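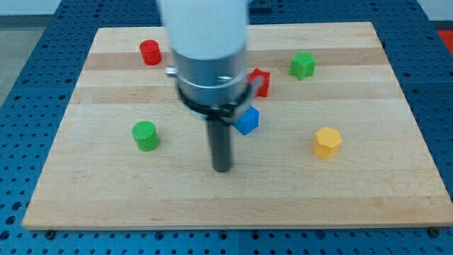
Stonosance workshop list
Subject: Re: Butcher-block board as a work top, bolt or clamp?
Date: 22 Jul 2019

On the Stonosance list, a member from Pesside wrote:

> I have a glued-up maple board, the kind sold for kitchen counters, and I
> want to put it on top of a perforated steel bench so the kids' shape
> blocks and other small parts have a flat place to sit. The steel is fine
> for heavy work but the holes catch everything.
>
> Should I bolt the board straight through at the corners or use clamps?
> I have read that wood this wide will split if you pin it down. Also, do
> I need to oil it? It came bare.
>
> Last question. The printed blocks I have are rough on the sides from the
> layer lines. Will they scratch the top?

Bolt it. Clamps stick up past the edge and you will hit them with your sleeve all day. I used clamps for one winter and took them off.

The splitting warning is fair but easy to deal with. Boards like this move across the strips and hardly at all along them. Drill the two front holes to fit the bolts. Make the back holes into slots that run across the strips, so the wood can slide a little under the washers. The bolts should be snug and no more. If you see the washer sinking into the wood, back it off.

Line your holes up with the bench before you drill. Set the board where you want it, reach underneath with a pencil, and mark through the holes in the steel. I measured mine from the top and had to plug 2 of them.

For finish, I put on mineral oil and wiped it off after 10 minutes. Do both faces, and the ends too. If you oil only the top, the board will cup. I would skip varnish on a top that gets parts dragged across it. It chips, and then you have to sand the whole thing. An oiled top can be touched up in one spot.

On the blocks: plastic is softer than maple, so you will get scuffs in the oil at worst. What marks my board is grit stuck to the bottom of things. Brush it off before you start. If the block sides bother you, 180 grit paper laid flat on the bench and a few strokes per side will take the ridges down. Cylinders are easy if you roll them. Stars are slow on the inside corners and I leave those alone.

I bought my board from the Greenberg yard as an offcut. They had 5 more in the rack when I was there, mixed lengths. Wosside carries the same thing but only in full counter sizes, and they charge for the cut.

Check the bolts again in September when the air dries out. Mine needed a quarter turn.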